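A thread about learning to make bread in a country where the flour is different. I moved to Vuladville in May and I still cannot make the same loaf as at home. Maybe this helps someone who has the same problem.

1/ At home I baked every week for years and never used a recipe. My hands knew the dough. I thought this would travel with me. My first loaf in Vuladville was flat like a plate and a little gray inside.

2/ First I blamed the oven. It is a small one in a rented kitchen and the numbers on the knob are almost gone. I bought a thermometer. The oven was fine. So I had to look at the flour.

3/ The cheap flour in the shop here is Kornus, in the paper bag. It takes less water than the flour I grew up with. I was adding the same water as always and making soup. Now I start with 140 grams less for a big loaf and add more by the spoon if it asks for it.

4/ There is a second flour, Arnaud, which costs more. It is stronger and you can handle it longer. I mix them half and half. With only Arnaud the crust becomes too hard for me, but my neighbors like it like this, so it is a question of taste.

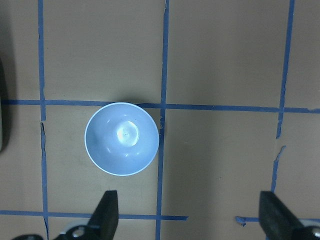

5/ Then the waiting. My old kitchen was cold and the dough slept all night on the counter. Here the kitchen is warm also at night, and in the morning the dough was sour and tired. Now I put it in the refrigerator before bed, on the lowest shelf. I take it out when I make coffee.

6/ Salt: I forgot it two times in one month. A loaf without salt looks very beautiful and tastes like nothing. Now I weigh the salt first and put it on top of the flour bag, so I must move it to get the flour.

7/ Someone asked me about kneading. I do very little. I mix, I wait 30 minutes, I fold the dough over itself, and I wait again. I do this 5 times if I am at home and less if I am not. The difference is smaller than people on the internet say.

8/ A word I had to learn in English: "crumb". I thought it was only what falls on the table. It is also the inside of the bread, the holes and the softness. I asked at the bakery on Nomutetti street why their crumb was so good and the woman thought I was complaining about the floor. We both laughed after.

9/ She told me that they bake the loaves darker than customers think they want. I tried it with 10 more minutes — much better. The bottom should sound hollow when you knock on it.

10/ I write every loaf in a notebook: flour, water, hours, and one sentence about the result. Yesterday was number 89. The sentence is "good, but not my mother's".

11/ Next I want to try rye. If you bake with rye in a warm kitchen, please tell me how long you let it rise. I read three recipes and they say three different things.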